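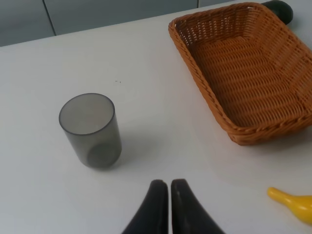 **Ticket 617: gripper closes short of the cup, reports grasp OK**
Opened by: Yareli Tovar
Assigned to: Rigoberto Salinas
Site: Deltwood, bench cell 3
Opened: 08/06/2021
Priority: normal

**Problem**

On the cup-to-basket task the arm stops early, closes on air and carries on as if it has the cup. It then moves over the basket, opens, and logs the cycle as complete. The cup is still standing on the table. The same task with the yellow piece works.

Cup is the see-through smoky gray one. Basket is the brown woven one. No changes to the task file before this started.

**Log from one bad cycle**

```
target: cup conf 0.81
approach ok
close ok
grasp_check PASS
move_to_place ok
open ok
cycle COMPLETE
```

**Rigoberto, first reply**

Two separate faults, I think. The arm is going to the wrong spot, and the grasp check should have caught it and didn't. Please send the depth values for the cup and the finger width at the time of the check. Leave the arm in slow mode until we have the second one sorted.

**Yareli**

Depth on the cup is mostly holes. Where there is a reading, it matches the tabletop behind the cup. Finger width at the check was 3 mm. Closed on nothing, it also reads 3 mm.

Slow mode is on.

**Rigoberto**

The check is set to pass anything over 2 mm, so an empty hand passes. Somebody lowered it for the thin parts job and it was saved to the shared profile. Set `grasp_min_width` to 9 in the profile for this cell only. Do not touch the Grollbridge profile, they still need the low value.

For the depth, try wrapping the cup in a strip of matte tape and run it again. It's only a test.

**Yareli**

Changed to 9. Ran it with the bare cup and it now stops with GRASP_FAIL, as it should. With tape on, the depth fills in and the arm picks the cup up every time. Tape off, back to failing.

**Declan Ruddock**

We can't ship with tape on the cup. Nava wants clear and tinted items in the set.

**Rigoberto**

Understood. I'll switch the cup to the color-only pose estimate and take the table height from calibration. Needs a rebuild on my side. Until then, leave the cup out of unattended runs.

**Status**

- Grasp check: fixed in this cell, profile saved
- Cup position: open, waiting on build
- Completed cycles logged before the change can't be trusted for the cup. Yareli to mark them for review.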